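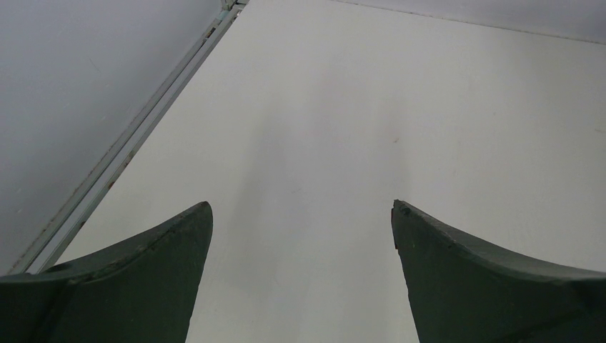
How much clear surface do you need before you start a sorting or packing job?
More than the job itself takes up. I ask my students for a stretch of bare tabletop twice the size of whatever they're about to lay out, and I still see people run out of room by the second tray.

Week 5 notes: Surfaces and how we set them up

Okay, so this is the handout I promised at the end of the Claston session. It covers the first half of the class, plus the bit on edges that I rushed.

Why white

I'm a big fan of a plain white top for small work. Beads, screws, seeds, buttons – they all show up on it, and so does anything that shouldn't be there. A single reddish-brown speck on a white surface catches your eye right away. Put the same speck on a wood grain top and you'd walk past it all day long. Matte is better than glossy too. Gloss throws the ceiling lights back at you and after an hour your eyes are tired (mine are, anyway!).

White does show shading. If you see a soft, darker patch in the middle of the table, move your head or put your hand over it before you go for the cloth. I've scrubbed at plenty of shadows in my time.

Edges

Some tops have a metal strip along one side, with raised lines running the length of it. Treat that strip as the end of your work area. Don't rest trays half on it, they rock. Grit loves to settle between the lines, so run a dry brush along them first and wipe the flat part afterward. If you do it the other way around you'll be wiping twice.

The clear-down, as we did it in class

Take everything off. Everything, including your coffee.
Brush the edge strip, working toward yourself.
Wipe the top in long overlapping passes with a damp cloth, then go over it with a dry one.
Get down low and look across the surface with the light in front of you.
Bring back only what the first step of the job needs.

Give yourself 11 minutes for the whole thing the first time. You'll get faster. The Cimico exercise has 700 pieces in it, and I promise you don't want to find old crumbs in there when you're at piece 50.

For next time

Read the Anton worksheet, both sides, and clear one surface at home. Kitchen counter, desk, top of the dryer, I don't mind which. Write down what you took off it and where it went. The people doing the Mazandarani project can use their own bench for this – just leave the labels in the drawer until we've talked about label order, which is the first thing on the list in May.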